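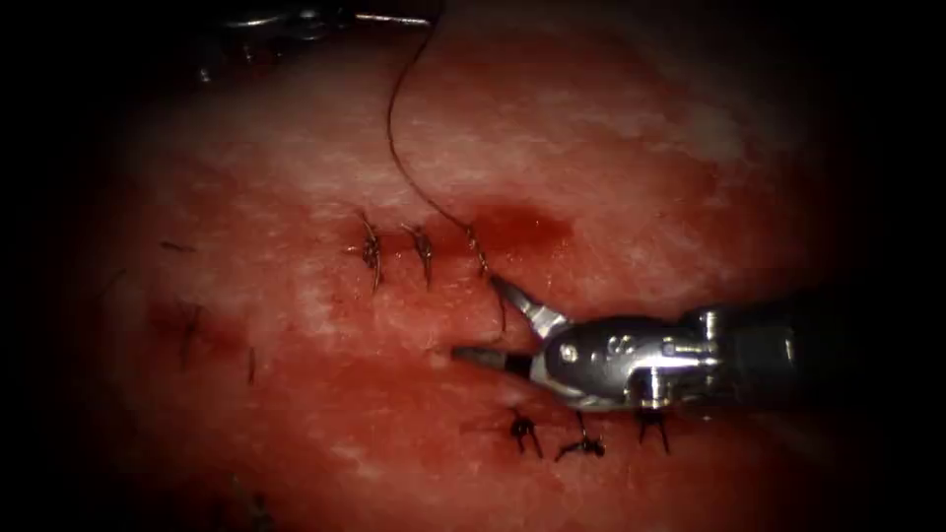

Skodine Adds Pre-Emergent Timing Data to Lawn Weed Program

PRUKPORT, August 5, 2024 – Skodine today released an updated application schedule for Brerklow, its granular pre-emergent herbicide for cool-season lawns. The schedule covers goosegrass and annual bluegrass and replaces the version issued in April.

The revision draws on 202 test plots seeded with tall fescue or Kentucky bluegrass. Soil temperature was logged at a depth of two inches. Plots were treated either once at the full label rate or twice at half rate, with 400 square feet per plot.

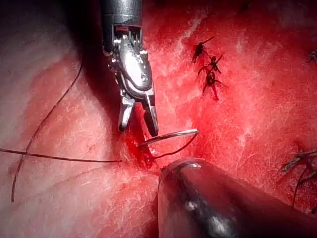 Curved suture needle held in the jaws of a robotic surgical instrument.

"Goosegrass germinates later than most summer annuals, so a single early application can lose strength before the seed is active," said Noboru Sasaki, turf research manager at Skodine. "The split schedule addresses that interval."

Application rates are now stated per 1000 square feet. Spreader settings are listed for 13 broadcast and drop models. Overseeding intervals have not changed.

The schedule is available from Skodine dealers at no charge.

Media contact: Keegan Boychuk, Skodine Communications, Prukport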